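Ternlow shop wins right to keep its oil aisle exactly where it is

The parish of Ternlow has settled the great cooking oil question, and only 29 people had to be spoken to firmly.

For those who have been living quietly elsewhere, the trouble began in February, when Kakakhel Stores, the only grocer between the church and the Usitz road, said it might halve its range of cooking oils to make room for a parcel counter. Parcels pay. Oil, on the whole, sits there.

The shop put a sheet of paper by the till and asked customers what they thought. By the time the sheet was taken down it had 200 signatures against, in a village that could not raise a quorum to discuss the flooding. Several people had signed twice, once in each kind of handwriting they possess.

Feeling ran highest over the small bottles. Large ones can be had anywhere, the argument went, but a person who wants a little coconut oil on a wet evening does not want to drive to Flamwood for it, a round trip of 52 minutes if the level crossing is kind. 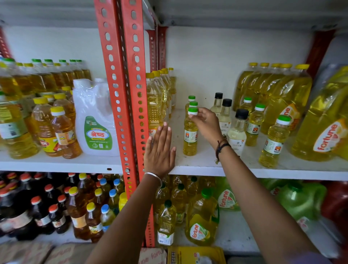
Konrad Rüegg wrote to the parish newsletter to say that he had bought the same sunflower oil for most of his adult life, had never once looked at the others, and would be very upset if they went. He added that the parcel counter could go in the porch, where the leaflets are, and that he would be sorry to lose the leaflets too.
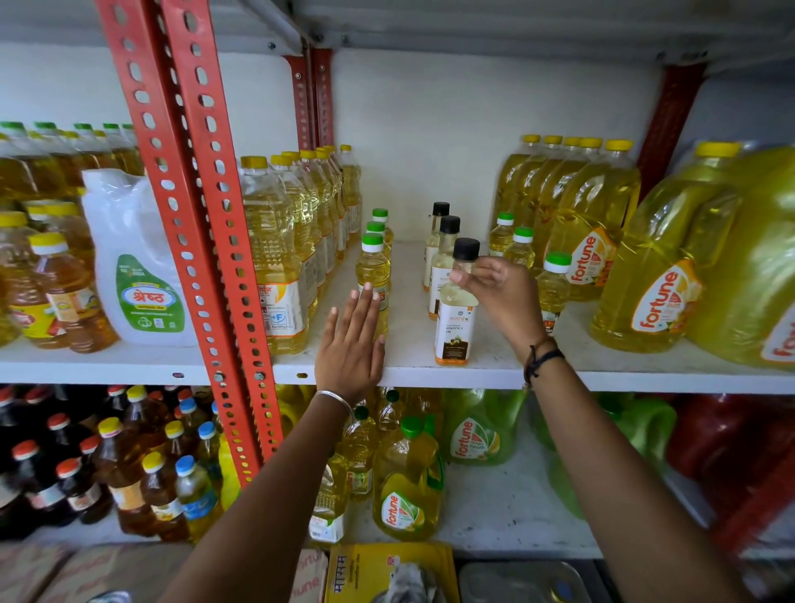 Jonas Tanner
Village affairs reporter

The shop's first answer was a compromise. It would keep the big bottles, drop the slow sellers and order anything else on request, with a short wait. This pleased the people who buy big bottles and was described at the open meeting as "the thin end of the wedge" by a man who had to be reminded that the meeting was about oil.

A second plan, to move the tinned fruit, lasted one evening. The tinned fruit has friends as well.

In the end it was the parcel firm that gave way. It had wanted a full counter with a screen and a queue barrier, and has now agreed to a locker on the outside wall, next to the noticeboard. The landlord of the building has asked for £1,000 towards making good the brickwork, and the firm has agreed to pay it. The shop says the full range of oils will stay and that prices will not change on account of the locker, though they may change on account of everything else.

Not all are content. A letter handed in at the shop complains that the locker will spoil the view of the noticeboard, which at present shows a poster for last summer's fête and a card offering a piano free to anyone who can get it down the stairs.

The parish council has noted the outcome and thanked residents for their interest. It meets again next month to talk about the flooding, at 7.30pm in the hall. There will be plenty of chairs.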